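Bidton Home Cinema Newsletter
Posted 7/6/21

Karaki firmware update: what changes and what doesn't

Karaki has put out new firmware for its Flergate projector, and owners who have been waiting on the HDR fix can go ahead and install it. The update is version 2.71 and replaces the one released in March. It loads from a USB stick only. The over-the-air option in the menu still says no update is available, even with the projector connected.

The main change is to tone mapping. Under the March firmware, dark scenes in HDR looked too bright near black and lost shadow detail. The new version adds a setting called Shadow Level to the HDR submenu, with 6 steps. We got the best results at step 2 with the lamp on low. Steps above 3 crush the picture in most films.

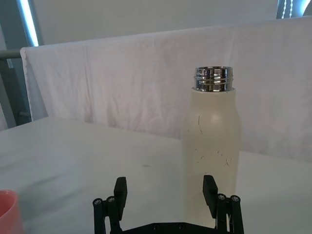 Uncapped bottle with a threaded metal neck.

The second fix is for lip sync. Owners running sound through a receiver had reported audio drifting out after a pause. We played two films through a Branden receiver, pausing often, and heard no drift. The audio delay setting goes back to zero after the update, so write down your number before you start.

Picture presets are also wiped. If you had your projector calibrated, take photos of every menu page, including the gamma and color management pages. Saving presets to USB does not help, as the new firmware will not read files made by the old one.

To install, format the stick as FAT32 and copy the file to the top level, outside any folder. Turn the projector off at the wall, insert the stick in the port marked Service, and turn it back on. The power light blinks while the file loads. Ours took six minutes. Leave it alone until the light goes solid, then remove the stick and run a factory reset from the setup menu.

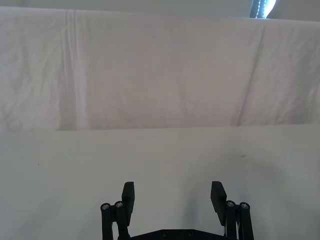
White cloth with fold lines.

Some things have not been fixed. The fan still changes speed loudly when switching between lamp modes. Frame interpolation still can't be turned off in Game mode, and the 3D menu is grayed out for 24p discs on HDMI 2. Karaki's release notes don't mention any of these.

Next demo evening

The next demo evening at the Bidton room will cover screen gain and throw distance. We will run the Flergate with the new firmware next to an older lamp model on the same screen material, using the same clips for both. Bring a disc if there is a scene you want to compare. Seats are limited, so reply to this newsletter to reserve one.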